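Pestix Institute opens applications for its economic mobility research grants

18/05/2018

The Pestix Institute, an independent research organization that studies wages, household wealth and local labor markets, is accepting applications for its next round of research grants. The round will fund up to 16 projects on economic mobility and job quality. Applications close at the end of June.
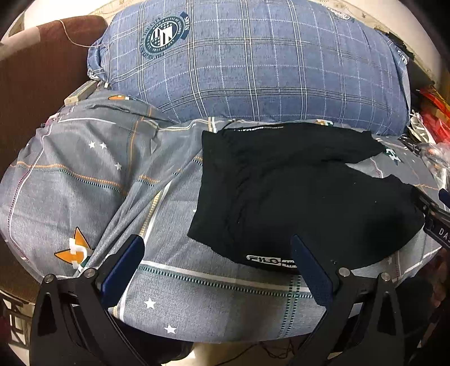
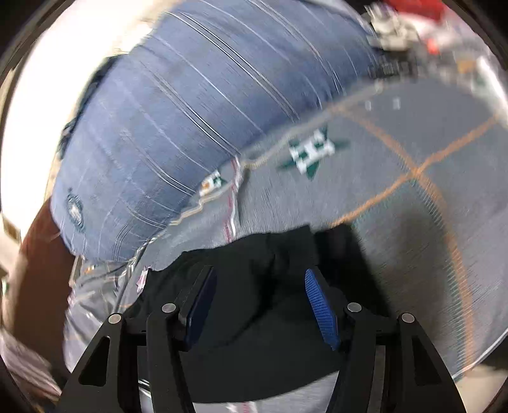 Grants are open to faculty members, postdoctoral researchers and doctoral students at accredited institutions in the United States. Researchers at nonprofit policy organizations may apply as co-investigators if the lead applicant holds a university appointment. Doctoral students must submit a letter of support from a dissertation adviser.

The institute has set four priority areas for the round: scheduling practices in hourly work, access to credit in low-income neighborhoods, the effect of state minimum wage laws on small employers, and the transfer of wealth between generations. Proposals outside these areas will be reviewed if they use new administrative data or link existing data sets that have not been combined before.

Funding is provided by the Csizmadia Fund, which has supported the grants program since it was established 5 years ago. In that period the institute has made 34 awards. Working papers from earlier rounds are available in the institute's online library, along with replication files where data agreements allow their release.

Proposals will be scored by outside reviewers on research design, data quality and relevance to current policy questions. Reviewers do not score proposals from their own institutions. Applicants whose projects depend on restricted data must show that access has been granted or that a request is pending – a general statement of intent is not sufficient.

Each application must include a project narrative, a budget, a data management plan and a summary of no more than 200 words written for a general audience. Indirect costs are not covered. Course release and research assistant salaries are allowable expenses; equipment purchases need prior approval.

Applications are submitted through Driltudico, the institute's online grants system. Applicants who used the system in an earlier round can sign in with their existing account. Paper and email submissions will not be accepted.

Grant recipients will present interim findings at the Atance Forum, the institute's annual meeting of researchers and policy staff. Travel costs for one presenter per project are paid separately and should not be included in the budget.

About the Pestix Institute

The Pestix Institute is a nonpartisan, nonprofit research organization. It funds academic work on economic inequality, publishes working papers and policy briefs, and maintains a public library of replication data. The institute does not take positions on pending legislation or endorse candidates for office.

Media inquiries: Pestix Institute, Office of Communications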